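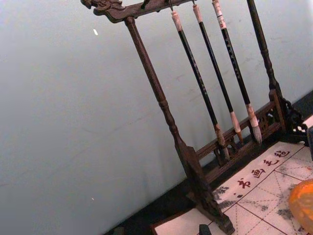
Trinity Mbeki began to learn calligraphy at 50, after she left her job at the Cormier paper mill. Today she teaches 12 adults in a small room in Sterkham, and most of them never held a brush before. "I was a very bad student," she told me. "My hand was fast and my head was faster." She speaks slowly and pours tea while she thinks. Of her tools she says little, but she likes old-looking things, such as the dark wooden brush rack with a dragon head carved at the end of its top bar. "A student should want to come near the table," she said.

Her first teacher lived in Ukdale, and the bus ride took 2 hours each way. In the first winter she wrote only one character, the one for "eternal." She kept every sheet – the box is still under her bed. "In March my teacher said one line was good. One line! I was happy for a week." 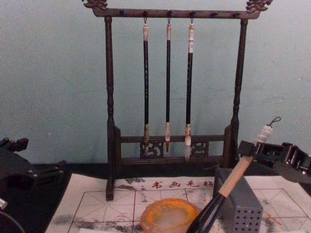

What do beginners find most difficult?

"To stop. They go back and repair the line, and then it is dead. I tell them to leave it and take new paper."

She does not sell her work, although a gallery in Clurach has asked her. In the evening, after the last student goes home, she writes one page for herself.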